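The Left Corner

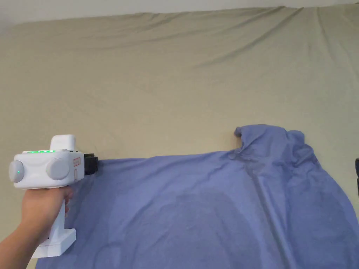
Blue cloth, left corner, beige sheet behind.

I was the software half of Pascual, and the software half was me and a space heater. Eduardo Marquez was the other half. He did the hands, I did whatever the hands were supposed to be thinking, and by February we had a planner that could fold a dish towel so long as you didn't breathe near it.

Our trouble was corners. I know that sounds dumb. A towel has four of them and they're right there! But write a program to find one in a heap of fabric and you start to have feelings about fabric. My detector liked anything pointy. It liked sleeves. One night it picked the end of a wrinkle with a confidence of 0.97 and the planner, bless it, drew up a beautiful path to pinch a wrinkle and carry it across the table.

"It's very sure," Eduardo said, looking over my shoulder.

"It's always very sure."

"My uncle was like that."

So we collected more demos. That was Eduardo's answer to most things, and it was annoying how often he was right. We'd hang the beige sheet, lay out the blue cloth, and one of us would take the white gripper by its handle and do the fold the way a person does it, and the recorder would write it all down - jaw width, wrist pose, time stamps, the works. I'd sit with my laptop on my knees saying things like "slower" and "you're thumb-heavy today" and he'd ignore me.

The target was 600 clean episodes before the Satanby people came to see us. Satanby ran laundries for hotels, big ones, and they had made it known that they might pay for a towel folder if the towel folder worked on a towel it hadn't met. Medasus was after the same contract. Medasus had a building with a fountain in it. We had the room over a tile shop, and you could hear the saw.

I should explain Fiketti, my replay tool, because it's sort of what this is about. I wrote it over a long weekend when I was supposed to be fixing the time sync. You fed it an episode and it showed you the camera view along the top and all the signals underneath, and you could drag a slider back and forth and watch the jaw width go down as the jaws went down. It had one ugly button marked WHY that printed the planner's top guesses at that instant. I named it after a cat I had as a kid. The cat also stared at things for a long time and then did something awful.

Anyway. We were at episode 132, and it was late, and I was dragging the slider through it with my chin in my hand. The jaws had the left corner. There was a big bunched-up fold over on the right, a nice fat one, with a lip on it where the cloth turned back on itself. I pressed WHY. Every guess was on the fold. All of them, stacked up on that lip like pigeons on a ledge, and not one on the corner that the gripper was holding.

I said a word I won't put here.

"What," said Eduardo from under the bench.

"It can't see the corner when we're on it."

He came out with a hex key in his mouth and looked. He looked for a good while. Then he took the key out and said, "Well, why would it? You never told it the hand was there."

And I hadn't. I'd been so careful to mask out the gripper! I was proud of that mask. I had written it my first month, before I knew anything, so the detector wouldn't learn that corners are white and plastic and have green lights on them. And the mask had a margin, a generous one, because I'm a generous person. It swallowed the jaws and then it swallowed a good bite of cloth past the jaws. In every grasp we'd ever recorded, right at the moment somebody finally showed the computer what a corner was, I had been putting my hand over its eyes.

I got that down to one line in the config. The margin was 35 pixels. I changed it to four.

You'd think I'd have run the training right then. I didn't, I went down the outside stairs and stood in the parking lot with no coat on. I was thinking of all the evenings, mostly. Eduardo's wife bringing up soup. Me telling him he was thumb-heavy. I'd been so sure the data was bad, and I'd said so to him, more than once, in the voice you use when you want a person to know you're being patient.

When I came back up he had his jacket on and was rolling the cable.

"I'm sorry about the thumb thing," I said.

"What thumb thing?"

"When I said you were thumb-heavy."

He thought about it. "I am thumb-heavy," he said. "I've been working on it."

We left the training running overnight on 200 episodes, which was all I had labeled, and I slept on the couch because I didn't trust the heater and the training job on one circuit. The breaker for the tile saw was on our side of the wall too (don't ask). Around five I woke up and the fan on the big machine was still going, so I lay there and listened to it, and I composed a speech for the Satanby people in which I came off pretty well.

In the morning I opened Fiketti and loaded 132 again. Same fold, same fat lip. I put the slider where I'd had it and held off on the button for a bit. I made coffee. I washed a mug that was clean. Eduardo came in with his hair wet and stood behind me, and neither of us said good morning.

"Push it," he said.

I pushed it. There were still guesses on the fold, two or three, the stubborn ones. But the top one had moved. It was sitting way over on the left, just past the tips of the jaws, right on the cloth.

It was only 0.61. I'd never seen it so unsure of anything.

"Huh," said Eduardo, and he went to get the blue cloth and shook it out over the table, and I started the recorder.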